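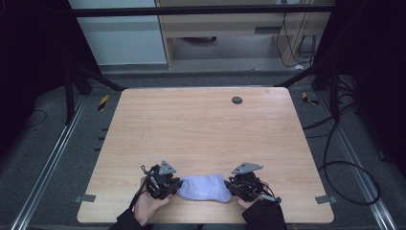
Feb 24, 2020
By Nelli Lehtinen
Print this article | E-mail this article

4. What people hum on the way out

I went into this part of the study pretty sure I knew the answer. I'd watched Hevovar, the jukebox movie about a made-up pop duo from a ferry town, three times before I ever handed out a survey, and every time I came out humming "Sukircombe," the big closing number. So I assumed everybody else did too. The producers clearly think so — it plays over the credits, it's in the trailer, and it comes back in the hospital scene as a piano version that I'm a little embarrassed to say got me both times it was supposed to.

My question for this section is a small one. When a movie is built out of songs the audience already knows, which song do people carry out of the theater, and does it have anything to do with where the song sits in the story? Earlier sections dealt with casting and with lip-syncing versus live singing, and I'm leaving both of those alone here.

4.1 Who I asked

Mwanaisha Shirima and I stood in the lobby after evening screenings in January and asked people leaving the theater to hum or name the song that was in their head right then. We got 134 people to stop. We didn't offer them anything, so I'd guess we talked to a friendlier bunch than the full crowd. Mwanaisha took the left-hand doors and I took the right, and we swapped after each show in case one of us was scarier than the other. (We weren't, as far as I can tell from the refusals.)

Anyone who said "nothing" went down as nothing. Anyone who hummed something we couldn't place got recorded on the spot, with permission, and Pirmin Wieser listened to the clips later. Pirmin has played in wedding bands for most of his adult life and can spot a chorus from a very bad hum. There were still 5 clips he gave up on, and those are left out of everything that follows, which brings the group down to 129.

4.2 What they told us

"Sukircombe" came in second. I checked the sheets again because I didn't believe it. The winner was "Nandard," a bouncy little thing that shows up in the first half hour while the duo is loading a van, and which the movie never plays all the way through. We get a verse, then somebody drops an amp, then half a chorus, then an argument about gas money. The song never gets to end.

Figure 4 charts every song against how many minutes had passed since it was last heard. I expected a nice slope, with the recent songs high and the early ones low. What I got was a lump near the end, where the closing number and its neighbor sit, and then one tall bar way off by itself at the early side. If you cover that bar with your thumb, the slope I wanted is right there. But I don't get to do that.

Figure 4. Songs named or hummed by people leaving Hevovar, arranged by minutes since last heard. Unplaced clips are left out.

The obvious guess is that an unfinished song bugs people. I like that guess, and there's a long line of research on interrupted tasks that would back me up in spirit, though the results there have been mixed and I don't want to lean on them too hard. There are at least two other explanations I can't shake off. One is plain fame. "Nandard" may simply be the hit everyone already had in their heads when they bought the ticket. The other is that it's easy to sing. Marit Granström, who read a draft of this, pointed out that the closing number jumps more than an octave on its first line, and that most people won't try that in a lobby in front of a stranger with a clipboard. She's right, and I wish I'd thought of it before January. We did take titles as well as humming, which helps some, but shy people may well have said "nothing" and kept walking.

4.3 A second look with a stage crowd

To get at the fame problem, I borrowed answers from Ingvild Aasen, who had asked nearly the same question after performances of the stage version at the Björklund. Her group was bigger, 335 people, and the show she saw has one difference that matters a lot for my purposes: onstage, "Nandard" is played straight through, with no amp and no gas money. Same song, same spot in the story, same level of fame walking in.

In her numbers it drops to fourth. "Sukircombe" wins easily, as I'd always figured it should.

I got pretty excited about this, and then I calmed down. A stage show has a curtain call, and this one brings the whole cast back out to sing the closing number again while the audience claps along, so of course people leave with it. Ticket buyers at the Björklund also ran older than our movie crowd, and Ingvild's form asked people to write down a title, with no humming allowed. Any of those could move the results around. Still, a fall from first to fourth is a lot, and a curtain call explains why "Sukircombe" goes up better than it explains why two other songs also passed "Nandard" on the way.

What I'd love is a cut of the movie with the van scene left whole, shown to half of an audience of about 100 in one room while the other half gets the regular version next door. I wrote to the distributor to ask and haven't heard back. Until then I'm treating the unfinished-song idea as the best of three, and Section 5 goes on to the songs people said they were sick of.

Print this article | E-mail this article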